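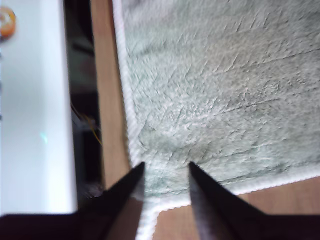
Reviewed by Mereana Whitelaw | 17/08/2023

Home comforts > Dogs > Grooming and drying > Reviews

Isness Drying Coat, medium, reviewed after a wet summer

We have two dogs, a springer called Midge and an elderly lurcher called Parson, and between them they bring most of the river home. I bought the Isness coat in the spring after Parson started to stiffen up on cold mornings. The vet nurse at Prultcombe said to get him dry quickly after walks and keep him off the tiles until he was. I paid £30 for it with my own money, and postage was on top.

The coat is a towelling tube with a belly flap. It goes over the head, the flap comes up between the front legs and fastens along the back with a long strip of hook and loop. There is a collar that folds up over the ears if you want it to. It comes in five sizes measured along the back, and you should measure. Midge is a medium by the chart and a medium in practice. Parson is a medium by weight but a large by length, and the coat stops well short of his tail. I kept it because the part I care about is his shoulders.

Putting it on takes a minute with a dog who stands still. Parson stands still. Midge had to be taught with bits of cheese, and for the first week she went rigid and would not walk in it, which I gather is common. Now she puts her head through on her own. If your dog hates having its feet handled you should be fine, as the legs stay free.

How well does it dry? On the body, very well. After a swim I squeeze the worst out of her feathering by hand, put the coat on and drive home from Laltbridge, and by the time we have unloaded the car her back and sides are only damp. The chest takes longer. The legs and feet are not covered at all, so you still need a towel for those, and the makers could say so more clearly on the packet. A muddy dog should be rinsed first. The coat takes up mud as happily as it takes up water, and then you have a muddy coat pressed against a muddy dog.

On Parson the difference has been easier to judge. He used to shiver for a good while after a wet walk and he now settles in his bed with the coat on and sleeps. I take it off after an hour. Leaving a wet coat on all evening defeats the purpose, and he gets a sore patch in the armpit if I forget.

Washing is simple. It goes in at 40 with no softener and comes out smelling of nothing much. Drying the coat itself is the weak point. On the line in a breeze it takes most of a day, and indoors over a door it was still wet at the seams the next morning. With two dogs I would really want two coats, and at this price I have not got round to it.

The fastening has collected a lot of hair and I pick it out with an old comb. It still grips. One line of stitching by the collar came undone in July and I sewed it back myself. I wrote to Isness about it and had a polite answer offering a replacement, which I did not take up.

Before this I had the Cosgrove version, borrowed from Heather Harawira, who walks with us on Sundays. It is thinner and cheaper and it dries on the line much faster, but it left Midge wetter and the belly strap rode round to one side whenever she shook. For a small smooth-haired dog I think it would be enough. For a spaniel I would pay the extra.

Colours are navy, grey and a dark red. Ours is grey and hides everything – mud, hair, the lot.

Good points: warm, easy to fit, fastening has lasted.
Bad points: slow to dry, legs left out, sizes run short for long-backed dogs.

I will be buying a large for Parson in September, before the weather turns.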